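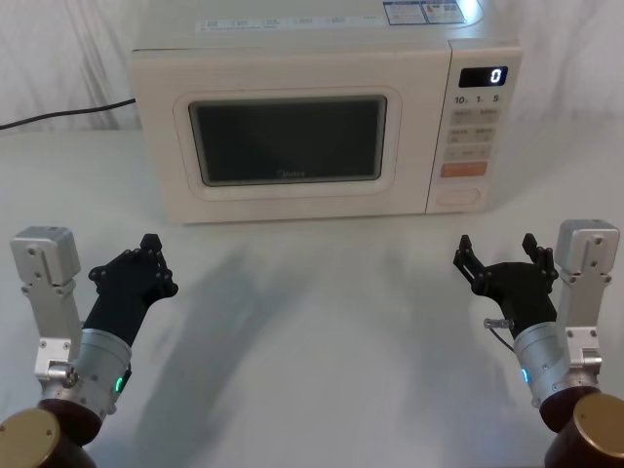
Chapter 7
Contact: Working with Doors, Buttons and Lids

In this chapter you will learn to:

describe what happens when a gripper first touches a fixed object
tell the difference between position control and force control, and say when each is suitable
divide a household task into stages that can be tested one at a time
plan the work of two arms that share one object
keep a trial log that another team can read and use

Words to know: contact, compliance, approach path, release mechanism, hinge line, support arm, working arm, trial log

Before starting this chapter you should have completed Chapter 4 (Moving an Arm from Point to Point) and Chapter 6 (Grasping). Readers who have not yet used a two-armed robot may also wish to look again at the safety rules at the front of the book.

Introduction

In the earlier chapters every object used by your team could be picked up. A block, a cup or a sponge moves when a gripper pushes it, and a small error in position usually does little harm. Many of the objects found in a kitchen are different. They are heavy, they stay where they are, and only one part of them is meant to move. A cupboard is of this kind, and so are a drawer and a microwave oven.

The microwave oven is the set object for this chapter. It was chosen by the Prukcombe Schools Robotics Club when the club entered the household section of the Werkberg Student Challenge, and the club's records are used throughout the chapter with its permission. Ten teams took part in the section that year. Each had to open the oven door, place a bowl inside, close the door and set a short heating time, without a person touching the robot or the oven. The oven was connected to the mains during the club's trials, so its display was lit, but teams following this chapter should leave theirs unplugged unless a teacher has agreed otherwise in writing.

The club's adviser, Marcela Kratochvíl, asked her students to spend the whole of January on the door alone. Her notes for the group give the following instruction: "Do not fetch the bowl until you can open the door, stop, and say why it opened."

7.1 Looking at the object

A team should study an object closely before any program is written for it. Two ovens that look much the same from across a room may open in quite different ways. Some doors have a handle, which a gripper can hold and pull. Others have no handle and are opened by a release button on the control panel. When such a button is pushed, a catch inside the oven lets go and the door springs forward a short way. The rest of the movement must be supplied by the user.

For an oven of the second type, the team will need to find out:

where the release button is, and how far it has to travel
which side the door is hinged on
how far the door springs out when the catch lets go
how much push is needed to move the oven itself across the table

The last of these is often left out. A light oven on a smooth cloth may slide backwards before the catch lets go, and the robot's record of where the oven stands will then be wrong for every later movement. The Prukcombe students measured the push needed with a simple spring balance held level with the button. They repeated the measurement with the oven on a bare table and on a cloth, and wrote both results on a card kept beside the robot.

7.2 Position and force

An arm under position control is told where to go. It moves to that place and tries to stay there. If something solid is in the way, the arm will go on trying, and the push on the object will rise until the object moves, the arm stops itself, or something bends.

An arm under force control is told how hard to push. It moves forward until it meets the chosen force and then holds it. If the object gives way, the arm follows.

Most contact tasks need both. The approach path, from the resting place to a point just short of the object, is best done under position control, as there is nothing to push against. The last part of the movement should be slow and should be done under force control. The point at which the program changes from one to the other is called the switching point, and a good deal of the work in this chapter is concerned with choosing it well.

Softness in the system also helps. This is known as compliance. It may come from the program, from the joints of the arm, or from a piece of rubber fixed to a fingertip. A compliant finger spreads its push over a wider area and forgives small errors. It also makes the moment of contact harder to detect, and a team that adds a soft tip will have to set its switching point again.

7.3 Two arms, one door

With a single arm, the team must press the button, draw back, move across to the door and open it, all with the same gripper. With two arms the work can be shared. The working arm carries out the main action. The support arm steadies the object or waits where it will be needed next. Either arm may take either part, and the parts may change over during a task.

In the club's plan, the right arm was given the release button and the left arm was given the door. The students first believed that the left arm would be idle until the door had sprung open. They later tried resting its fingertips on the front of the oven during the approach of the right arm, so that the contact readings of the two arms could be compared. The left gripper touches the door low down and close to its left edge, and the right gripper comes in near the oval button at the foot of the control panel.

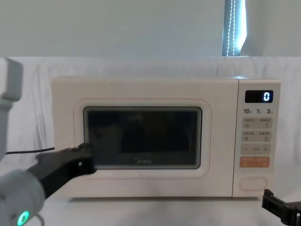 7.4 Keeping a trial log

A trial is one attempt at a task, from the resting position to the resting position. Every trial should be entered in the log, including those stopped by hand. The Prukcombe log for the season holds 1758 entries. Of these, 300 were made with the support arm resting on the oven, and these are the entries used in the exercises at the end of the chapter.

Each entry should show the number of the trial, the names of the students present, the version of the program, the starting position of each arm, the time limit and the result. The club set a limit of 4000 milliseconds for the button press. If the catch had not let go by then, the right arm drew back and the trial was marked "no release".

The word "failed" should not be used by itself. It does not tell the reader whether the gripper missed the button, reached it and pushed too gently, or pushed the oven backwards. The following short terms are suggested, and teams may add to them:

missed: the gripper did not touch the button
no release: the gripper touched the button and the door stayed shut
slid: the oven moved on the table
stopped: a person ended the trial
released: the door sprang open

The club kept its log in a shared Skullis workbook. A paper notebook will do equally well, provided that it is ruled in advance and remains beside the robot. The D'Amico log sheet, printed at the back of this book, may be copied for use in class.

Activity 7A: The first touch

Work in a group of three. One student operates the robot, one stands by the stop switch and one writes the log. Change places after every 10 trials.

1. Unplug the oven and mark the position of its front corners on the table with tape.
2. Move the working arm by position control to a point two finger-widths in front of the release button.
3. Bring the gripper forward slowly under force control, using the lowest setting your teacher allows.
4. Stop at the first sign of contact and record the reading.
5. Draw the arm back and check the oven against the tape.
6. Repeat with a slightly higher setting until the door is released or the oven slides, and enter the result using the terms in Section 7.4.

Keep the completed log. It will be needed in Section 7.5, where the readings are used to choose a switching point for your own oven.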